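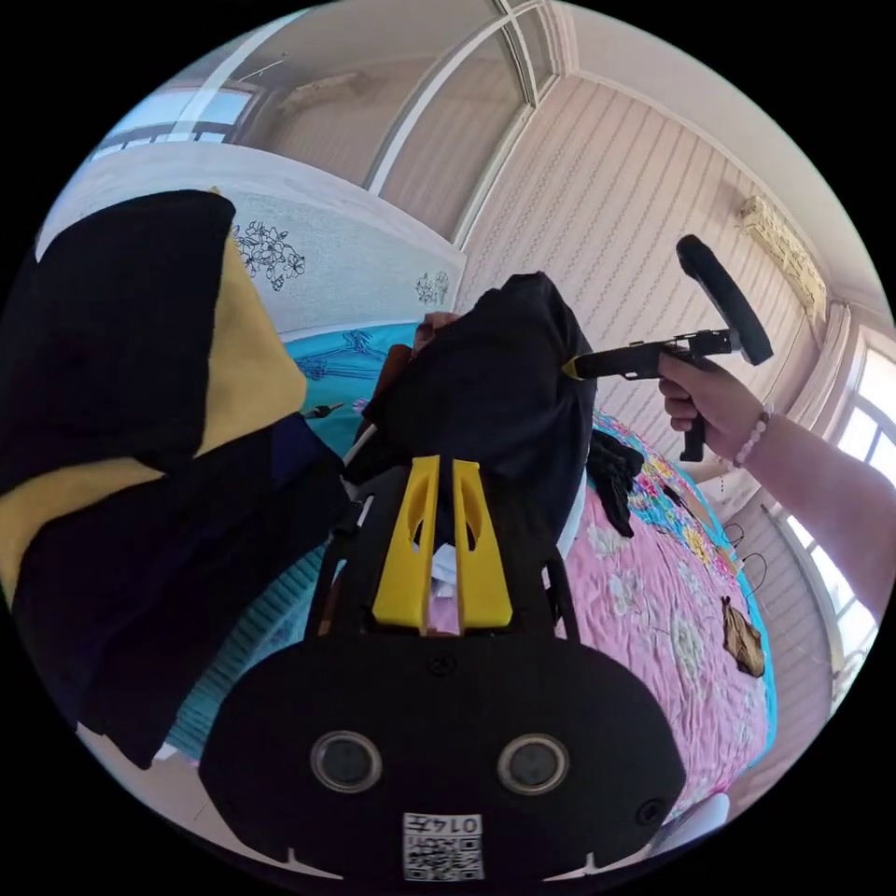
Local Snooze Button Requests Transfer to Quieter Bedroom

GISGATE — The snooze button on a Skirar alarm clock has formally asked to be moved to another household, sources on the nightstand confirmed this month, saying it was hired for occasional use and has not had a morning off since November.

The button, which works out of a second-floor apartment on Krajewska Street, was pressed 131 times in its first few weeks on the job. It described the early presses as reasonable.

"The first one I get," the button said. "People need a minute. By the sixth one we're both just going through something, and only one of us is asleep for it."

According to the clock's owner manual, the button is rated for 700 presses before the spring begins to lose its will. The manual does not say what happens after that, and the page where it might have is being used as a coaster.
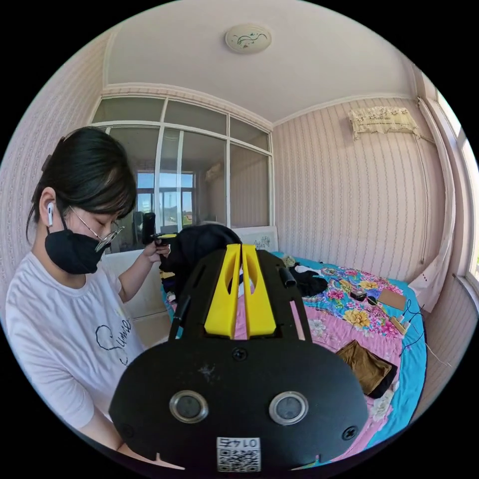 A woman in a "Summer" T-shirt looks down at what she's holding.

Colleagues say the situation has strained relations across the whole nightstand. The lamp has stopped making eye contact. The glass of water, placed there nightly and never drunk, said it sympathized but had concerns of its own.

"I was poured with a purpose," the glass said. "I'd like to hear more about that at some point."

Tristeck, the company that makes the clock, said in a statement that the button is free to apply for openings elsewhere in the Skirar line, including a position as the volume control on a bathroom radio. The waiting list for that job currently stands at 200 buttons, most of them elevator "close door" buttons looking for work where something happens.

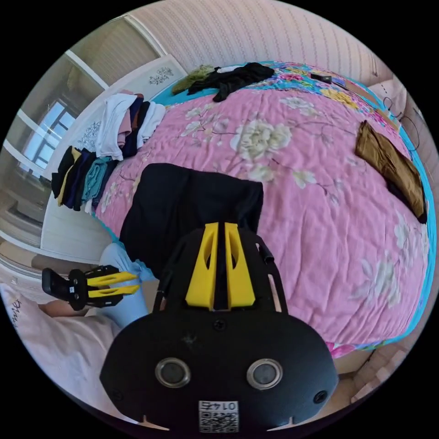 The clock's owner has promised to do better, as she did last month and the month before. Her latest plan calls for going to bed early, putting the clock on the other side of the room, and becoming a different person by 6:15 a.m.

The button said it supports the plan 100 percent and has already requested a blanket.

At press time, the alarm had gone off, and a hand was seen feeling its way past the lamp.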